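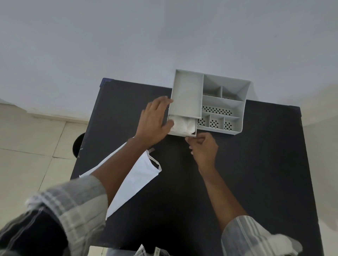
## Working out the drawer task by hand before you teach it to the arm

Welcome back, everybody, and a special hello to the September joiners who are about to do their first real task with us! This page is for the Utby club teams getting ready for the drawer round of the Gallardo, and it covers the part that comes before any code. You'll want a desk organizer with a pull-out drawer, something soft to put inside it (we use a tissue), a notebook, and your own two hands.

I know it feels slow. Every year somebody wants to go straight to the laptop, and every year I say please, one afternoon with the real drawer first, and then you can have all the laptop you like.

### 1. Put the organizer where the arm will meet it

Set it toward the back of the table with the drawer facing you, and leave plenty of bare tabletop in front. The drawer needs room to come out, and the gripper needs even more room than your fingers do. Mark the corners with tape if your table gets bumped as often as ours does.

### 2. Open the drawer with two hands

Spread your left hand flat against the side of the tall compartment and curl the fingers of your right hand under the front lip of the drawer. Now pull, gently, and pay attention to your left hand. It's doing far more than you think. These plastic organizers weigh next to nothing, so without something steadying the body, the whole thing wants to come along with the drawer.

Do it again slowly and say out loud what each hand is up to while your partner writes it down. (Yes, you will feel silly. Do it anyway, it's the best set of notes you'll get all season.)

### 3. Now try it with one hand

The Jodden kit has a single arm, so this is the version that matters on the day. Put your left hand in your lap and try pulling from the middle of the lip, then from one corner. From the corner the drawer may twist and stick a little. Write down which grip was smoothest and draw a quick sketch with an arrow for the direction of pull. Keep the arrow level with the table! Tugging upward is the most common mistake I see, and it's an easy one to carry over into the arm's path without noticing.

### 4. Break it into moves

Turn your notes into short lines, one move each. Celina Rutkowska's team wrote theirs like this last season and I still hand it out:

- go to a spot in front of the drawer
- lower to lip height
- close on the lip
- pull straight back, slow
- stop while the drawer is still held in its slot
- open, back away, then lift

That second-to-last line about stopping caused a lot of discussion. Measure your own drawer for it and leave a bit of margin. On the Bonitz organizer we practice with, the drawer is comfortable at 58 millimeters out and starts to droop at 62, so we tell the arm 58 and leave it there.

### 5. Close it and go again

Push the drawer shut with one fingertip in the center of the front. If the tissue has puffed up and catches, press it down and carry on, but make a note of it. Smaranda Pascu will ask you what your arm does when the tissue sticks up, and "we took it out" won't get you past her.

### What to bring next time

Please have your list of moves and your sketch ready by Sun 12 November. Pencil is fine, crossings-out are fine. We'll read them through in pairs, with one person being the arm and doing only what the list says, and after that you can start setting waypoints.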